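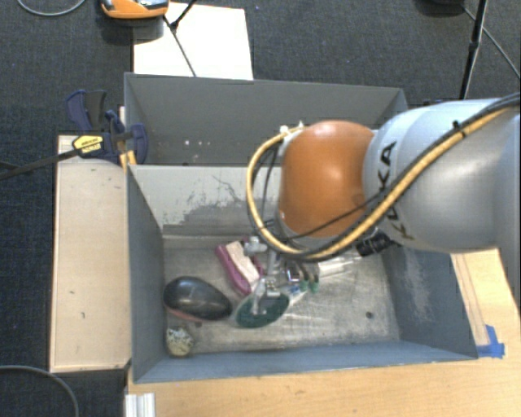
Glossy orange against gray metal, with a KUKA logo on the arm.

The Year I Fell for Orange

I never liked orange. It was the color of school cafeteria trays and the one Popsicle left in the box, and if you had told me ten years ago that I would own an orange front door I'd have laughed at you. Well, I own one. I also own an orange teapot, two orange lamps and a raincoat so loud that my neighbor's dog barks at it.

It started with the house. We bought a little gray place on Dandley Street, gray siding, gray steps, gray gravel, the works, and we moved in during February, when the sky was gray too. I'd come home from work and sort of lose the house in the fog. By the second week I was at the Brukeo paint store with my coat still on, telling the woman at the counter that I wanted something cheerful. Her name was Siu-fong Liu and she didn't even blink. She went into the back and came out with chip number 226.

"Everybody asks for yellow," she told me. "Then they bring it back."

Yellow looks wonderful on a chip the size of a stamp, she said, and then it goes up on a wall and turns green in the shade. Orange holds its nerve. It has enough red in it to stay warm on a cloudy day, and next to gray it looks about twice as bright as it does on its own. That last part has to do with blue, the color across the wheel from orange. A lot of grays have a bit of blue hiding in them, and the two set each other off. I had seen this a thousand times - think of a life jacket on a winter lake - and never given it a thought.

So I painted the door. Three coats, a whole weekend, and I got it in my hair. The first coat was awful! It looked like tomato soup. If you try this yourself, put a pale primer down first, because orange paint can be surprisingly see-through and the old color will come creeping up from underneath. I skipped the primer and paid for it with that third coat.

Once you have one orange thing you start seeing the rest. Traffic cones, of course, and pumpkins, and the fruit, which gave us the word in the first place. English speakers got along for centuries calling the color something like yellow-red, and we still say robin redbreast about a bird that is plainly orange. I love that. A whole color walking around without its own name!

My friend Edvin Haugland, who grew up in Skedudholm and has painted boats all his life, thinks I've gone overboard. He allows himself orange on buoys and nothing else. I showed him the lamps and he asked if I was expecting a rescue. (He did take home a slice of carrot cake, so he isn't above it completely.)

There are limits, I'll admit. We tried it in the bedroom and lasted four nights. Lying there with the lamp on was like sleeping inside a cantaloupe, and my husband, a patient man, finally asked if we could please go back to white. We did, apart from the inside of the closet. I kept that one. I open it every morning before coffee, and there it is, glowing away behind the shirts.

The leftover can is in the basement with a good inch of 226 still in it, and I've been looking at the mailbox.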